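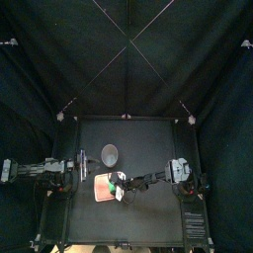

Brivcombe, Tuesday, December 29, 2020

Notes on the black table, mostly for Judite Garcia, who asked about glare.

The work surface is charcoal and matte. Gloss black was the cheaper option at Fornine and I ruled it out after one trial board, which threw back every lamp in the building. Long black rails run down the left and right sides, with a dark crossbar at the far end between the corner connectors.

Curtains are dark on three sides. The cloth is 300 gsm from Dehghan, hung with slack so it falls in wide folds. Creases still pick up a blue-green tint where light gets to them. A tighter hang might reduce it. I have not tested that.

Wipe the top with a damp cloth, no polish. The lighter gray patches near the front are on the list for July.

2 comments

Jasmina Angelovski: Does the 300 shed lint?

Judite Garcia: Matte it is, thanks.

Shares: 16 | Contact | © 2020 | Back to top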